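Nous utilisons des cookies. Accepter — Refuser

Essai 16. Golshifteh dans les manettes, moi au carnet. Lui montrer la pipette, encore. Lentement. Le bras apprend de nos poignets, disait Skondholm.
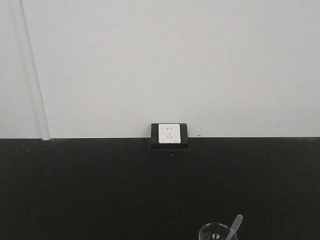

— Tu trembles.
— C'est lui qui tremble.
Elle a baissé le bras vers le coin bleu. Trop bas. Remonté.

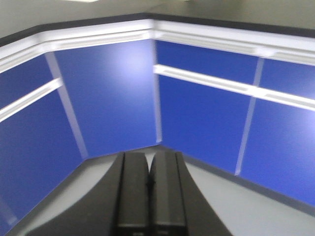

Vue du poignet, pince vide, face au coin.

— Recommence, a dit Sioned. Plus doux, comme pour un oeuf.
Dehors la nuit, dedans personne ne parlais plus.

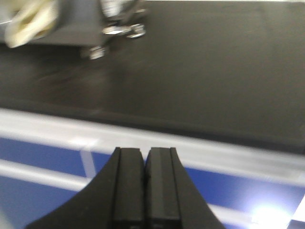
Doigts presque fermés, devant le plan noir.

Elle a lâché les manettes. J'ai noté : à refaire.

130 partages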